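机器人也要守规矩吗？先别急着点头

你可能在动画片里听过一句话：“机器人绝对不会伤害人类。”说得像真的一样。可是你想过没有，是谁让它“绝对不会”的？机器人自己可没有发过誓。它听不懂“绝对”，也听不懂“伤害”。它只会照着人写好的程序，或者照着它练出来的习惯去动。

所以，每次有大人对你说“这台机器人很安全”，你都可以问一句：你怎么知道的？

这句话不是捣乱。做安全规则的人，每天上班就是在问这句话。

规则是从哪儿来的

规则大多是吃过亏以后写下来的。早些年的工厂里，机械臂又大又重，转起来根本不看旁边有没有人。有人受了伤，大家才开始立栅栏、装急停按钮。急停按钮就是那种红色的大蘑菇头，一拍下去，机器就得停。

后来，有些机器人从栅栏里走了出来，和人站在同一张桌子旁边干活。栅栏没有了，就得靠别的办法：动作要慢，力气要小，碰到东西要马上停下来。究竟多慢才算慢？多小才算小？这些都得写成数字，还得真的去量。只写“请小心使用”，等于什么也没写。

Védís Hjaltested在一家叫Vindlow的小公司里检查机器人。她有一张检查表，上面一共有83条。我问她是不是每一条都有用，她想了想说，有7条她觉得写得太含糊，谁来填都会打勾。“谁来填都会打勾的题，就是白问。”她说。

你看，连专门管规则的人，也不是每条规则都相信。

先在电脑里练，算不算数？

现在很多机器人会先在电脑里练习，这叫“仿真”，有点像你玩的赛车游戏：撞了墙，重来一次就行，不用赔钱，也不用去医院。在真的屋子里抓东西之前，先在假的屋子里试，这是个好习惯，我没有意见。 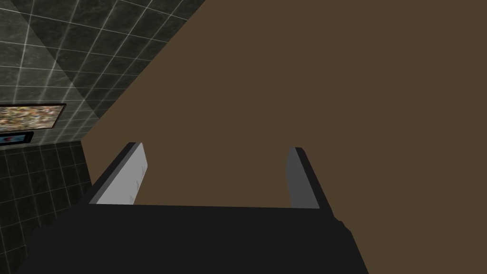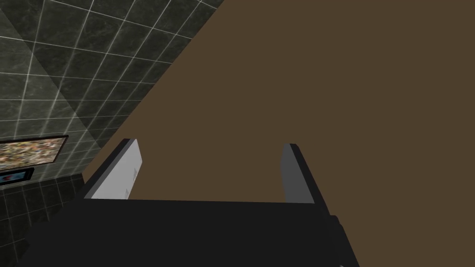
两幅都是电脑画出来的，夹爪的两根手指张开着，中间什么也没有夹。

我有意见的是后面这一步。有的广告会说：“我们的机器人已经练习过很多很多次，所以很安全。”慢着！在哪里练的？电脑里的桌子永远不会晃，除非有人特意让它晃。电脑里也没有突然跑过来的小狗，没有洒在地上的果汁，没有伸手去抢饼干的弟弟。写程序的人没想到的事，假屋子里就不会发生。

好一点的做法是，故意把假屋子弄得乱七八糟：灯一会儿亮一会儿暗，东西一会儿重一会儿轻，夹爪有时候偏一点点。这样练出来的机器人，碰到真屋子时不容易慌。不过“不容易慌”和“不会出错”之间，还差得远呢。

Lợi Khổng给我讲过一件事。他们有一个程序，在电脑里抓杯子抓了122次，一次也没掉。大家高兴得要命，第二天就换到真的机器上去试。结果真杯子的外面有点滑，头5次全掉了。杯子是塑料的，没有摔坏，可是如果杯子里装着热汤呢？

从那以后，他们写报告时多了一条规矩：仿真的成绩和真机的成绩必须分开写，不许加在一起算。这条规矩很短，我觉得比许多长长的规矩都管用。

夹爪也有规矩

夹爪就是机器人的“手”。很多夹爪只有两根手指，一开一合，看起来挺老实的。但是能夹住杯子的东西，也能夹住你的手指头。所以检查夹爪时，至少要问这些问题：

它最大能用多大的力气？这个数字是量出来的，还是抄说明书抄来的？
突然停电了，它会松开还是继续夹着？
手指边上有没有尖角？
谁可以按开始？按之前，要不要先看看旁边有没有人？

第二个问题最有意思，因为它没有一个到哪里都对的答案。要是夹爪正举着很重的东西，停电时一松开，就可能砸到下面的人。可要是夹着的是人的手，不松开就更糟糕。做规则的人得先想清楚这台机器要干什么活，再来决定。如果有人告诉你，有一种办法“什么情况都适用”，你最好皱一皱眉头。

贴了标签就放心了吗

有些机器身上贴着一张合格标签。标签是有用的，它说明有人照着某一份标准检查过。可是标签不会告诉你，检查完以后，机器有没有被改过。换了一根手指，改了一段程序，挪到另一间屋子，有时候就得重新检查。

Ottilie Ruchti在学校里教机器人兴趣课。她不让学生把“有标签”写成“安全”，只准写“检查过”，后面还要写上检查的是什么。刚开始学生都嫌麻烦。有个男孩问她：“那到底什么时候才能写安全？”她回答说：“等你能说清楚，对谁安全、做什么的时候安全，就可以写了。”

下次去科技馆，或者在商场里看见机器人端盘子，你可以自己查一查。急停按钮在哪儿？找得到吗？小孩子突然走到它前面，它会怎么样？别自己跑过去试，去问工作人员。要是对方只说“放心吧，没事的”，那你的问题还没有得到回答，可以再问一遍，客气一点就好。

几个词的意思

仿真：用电脑做出一个假的环境，让机器人在里面练习或者接受测试。
急停：遇到危险时，让机器立刻停下来的开关。
标准：大家商量好、写下来的要求。标准会修改，所以要看清楚用的是哪一年的。
风险评估：开工之前，先把可能出的事情一件件想出来，再想怎么防。想漏了的，以后要补上去。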